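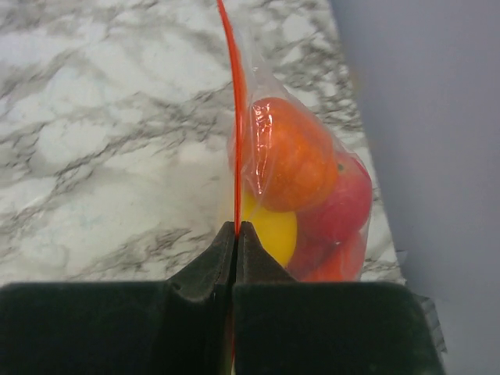 Home Guides Kitchen Storage Downloads Contact

Thursday, July 17, 2025
By Teresa Mac Giolla

Section 6. Packing whole fruit in the zipper bags

This section is for the clear bags of the Skurkora kitchen set. It is written for whole fruit with the peel on, such as apples and oranges. For cut fruit please use the hard boxes, which are explained in Section 8.

6.1 Before you begin

1. Clear a place on the countertop, larger than the bag when it lies flat. Stone or marble is good, but wipe it first. Crumbs go into the zipper very easily.

2. Wash the fruit and dry it with a cloth. Let it stand some minutes more, especially the oranges. Water stays in the small dimples of the peel even when the fruit feels dry in the hand.

3. Look at each piece. If you find a soft place or a cut, keep this piece out and eat it first.

Note: Fruit that comes from the refrigerator must reach room temperature before packing. Otherwise drops will form on the inside of the film.

6.2 Filling the bag

1. Open the zipper over its full length. Do not open only one half and push the fruit through, this stretches the film at the corner.

2. Put the heavy pieces in first. Apples can go at the bottom, oranges on top.

3. Four pieces of middle size are a good filling. They may touch each other and press lightly on the film. When the film becomes white or thin at one point, take one piece out.

4. Leave the upper part of the bag empty, the height of three fingers or more. You need this free film for closing, and also for lifting.

5. Lay the bag on its side. Press the air out slowly with a flat hand, moving from the fruit to the zipper.

6. Close the zipper from one end to the other between thumb and finger. Go over it a second time.

Caution: Do not press the air out by leaning on the fruit. Apples get brown marks which you will see only the next day.

6.3 Lifting and carrying

1. For a short distance on the counter, you can hold the bag by the closed zipper strip.

2. For any longer way, put one hand under the fruit. The strip is made to close the bag. It is not a handle.

3. Set the bag down gently and let the fruit find its place before you release the strip.

Note: Wrinkles in the film are normal and do not mean that the bag is damaged. A hole is easier to find with water, see 6.4.

6.4 Storage and cleaning

Closed bags are meant for transport and for the same day. If you want to keep the fruit longer, open the zipper by the width of two fingers and put the bag in a cool place without direct sun.

To clean, turn the bag inside out and wash it by hand in warm water with a little soap. Fill it with water once to check for leaks. Dry it standing open over a glass.

Replacement bags are ordered with part number 836. The older Nomcombe bags, part number 123, have a narrower zipper and should be filled with three pieces only.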